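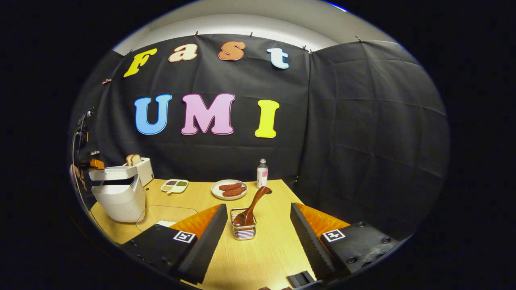

Linz, 15 June 2019

Leltex Lunik 501
Black backdrop cloth for small rooms, stands and tables

The Lunik 501 is a black cotton cloth with a brushed surface on both sides. It is made for people who need a dark and quiet background and who do not have a stage, a technician or a truck. We sell it to school theaters, puppet players, small photo studios, market sellers, music teachers, and to a good number of private persons who want to cover something at home. It comes by the running meter, on the full roll, or as a finished panel with hem.

It replaces our old Lunik cloth, which many of you know from the years before. The color is the same black. The brushing is finer and the edge is now woven more tightly, so it does not open so fast when you cut near to it. Customers who own panels in the old quality can hang them beside the new ones. From the second row of chairs you will not see a difference, but if you put them side by side on a table in daylight, you will.

Product data

Article: Lunik 501
Material: cotton, brushed on both sides
Color: black only
Weight: 538 grams per running meter
Roll length: 26 meters
Edge: woven, closed
Sold as: running meter, full roll, finished panel
Finished panels: 2 sizes, small and large
Flame treatment: on request, see below
Washing: see below
Delivery: folded (running meter, panels) or on a cardboard tube (full roll)

What the cloth does well

A brushed cotton takes the light in and gives very little of it back. A smooth polyester of the same black will shine as soon as a lamp comes from the side, and then the eye goes to the shine and to every wave in the fabric. With the 501 the waves are still there, only they are calm. For a puppet play this is often enough. For photographs of small objects you should put some distance between the object and the cloth, as much as your table allows, and keep the lamp away from the background.

The cloth also makes a room a little softer for the ear. Please do not buy it as a solution for sound. One layer takes some of the sharpness out of a tiled room, and several customers who teach violin or flute have told us they like it for this. If you need real damping, you need a much heavier fabric hung in deep folds, and we will tell you so on the phone.

It is not a blackout fabric. Strong sun behind it will come through. For windows please look at our lined curtain Lencho, which has a second layer on the back.

Hanging

The running meter and the roll come without eyelets. We made this decision after a long discussion in the workshop, and I still think it was right. Most small users hang the cloth each time in another place, and an eyelet is always in the wrong position. Clips hold this fabric very well. Its surface is rough enough and the jaws do not slide. Use clips with flat jaws, and put a clip first on both corners, then in the middle, then in the spaces between. If the upper line hangs down like a garland, add more clips and pull a little from the center to the outside.

If you go around a corner, for example on three sides of a table, leave some extra cloth at each corner. It should turn there loosely. A cloth that is pulled hard around a corner makes long diagonal lines over the whole side panel, and no ironing will help.

For a fixed installation we can sew a tunnel on the upper edge, for a pole or a tube. Give us the outer diameter of the tube and we add what is necessary. For ceiling rails we sew a tape with hooks. Both works are done in our house and need a few working days more.

Letters, signs and decoration on the cloth

This question comes nearly every week, mostly from schools and from people with a market stand, so I answer it in more detail.

Light things of felt, foam or thin card can be fixed on the 501 with fine pins from the back side. The pin goes between the threads and leaves nothing that you can see later. Double-sided tape holds badly on a brushed surface and takes fibers with it when you remove it. Hot glue holds too well. We had a panel here for repair where a whole row of stars was glued on, and under each star the brushed layer was gone. It could not be saved.

The hook side of a hook-and-loop tape holds on the cloth without a counterpart, if the thing is light. It is a good method for signs which you change often. Press it on with the flat hand and take it off slowly, from one side. After many changes in the same place the surface becomes a little bald. You can brush it up again with a clothes brush, up to a certain point.

Bright colors and pastel colors are both very readable on this black. Dark blue, dark green and brown disappear. If you cut letters yourself, a thin light border around each one helps much, above all when people read from far. And please lay everything out on the floor before you start with the pins. The spaces between letters look different when the cloth is hanging in folds.

Painting on the cloth is possible with textile paint. It becomes stiff in the painted area and we do not take back painted pieces, also not when the paint was washed out.

Creases

The cloth comes to you folded, and you will see the folds. Cotton keeps them. Hang it one night before you need it and the soft ones go out alone. For the hard ones use steam from the back, with the iron held a little away from the fabric. Never put a hot iron flat on the front side, it presses the brushed surface down and you get a shiny mark in the shape of the iron. If you order the full roll you do not have this problem until you fold it yourself.

For transport we recommend to roll the cloth on a tube, with the front inside. Ask in any carpet store for an empty tube, they are usually glad to give one away.

Care

Dust and hair are what you will fight with. A black brushed cotton collects everything, and I do not want to promise you something else. A lint roller is good for small areas. For a large panel use the vacuum cleaner with a soft brush, from the top to the bottom, at low power.

Untreated cloth may be washed cold by hand or in the gentle program, alone, with a liquid detergent for dark colors. It will shrink. Buy a bit longer than you need if you know already that you will wash it. Do not use the dryer. In the first wash the water becomes dark and this is normal.

Cloth with flame treatment must not be washed. The treatment is a salt and it goes away with the water. Also a wet wall or a rainy outdoor day can damage it, and it can leave pale edges where the water has dried.

Flame treatment

For use in public rooms you will in most cases need a treated cloth with a paper that proves it. The rules are different from place to place. Please ask the owner of the room which paper is required, and then write it in your order. We treat the cloth after cutting and the document is made out for your piece. It cannot be given later for a cloth which you have already at home.

The treated cloth feels a bit drier in the hand. The black stays the same.

Finished panels

The small panel is intended for a table or a reading corner, the large panel for a door opening or a narrow wall. Both have a hem on all four sides and a sewn loop in every corner. The hem at the bottom is double, and you can put a chain or a cord of lead in it if you want a heavier fall. We do not include the chain.

Other sizes are possible. Send us a drawing by hand, with the measures in centimeters, and mark clearly which side is the upper one. We have received drawings on napkins and they were completely fine — only the word "top" was missing on most of them.

Suitable accessories

Trarus clips, flat jaw, black, in a bag
Trarus telescopic pole, for panels with tunnel
Clothes brush with natural hair
Cord of lead by the meter, for the lower hem
Carrying bag, long, for a rolled panel

Samples

We send a sample of the 501 in postcard size without cost. If you want to compare, you get the Lencho in the same envelope. Please look at the samples in the light which you will use later. In the store window light every black looks good.

Ordering and returns

Cloth by the running meter is cut for you and cannot be returned, except it has a fault. Full rolls can come back if the film around them is closed. Finished panels in the standard sizes can come back if they are clean, untreated and without holes from pins. Special sizes stay with you.

If you find a weaving fault, mark it with a thread or a safety pin and send us a photo before you cut anything. A small knot here and there belongs to cotton and is not a fault. A missing thread over the whole width is one, and we replace the piece.

The large panel is sold out at the moment and comes again in July. Orders are already accepted and are sent in the sequence in which they arrived.

Contact

Questions about fabric, treatment and special sizes: Rainer Fröhlich, workshop
Orders, samples and delivery: Marilou Maglaya, office

Please write your telephone number in the message when your question is about measures. These things are faster to speak about than to write.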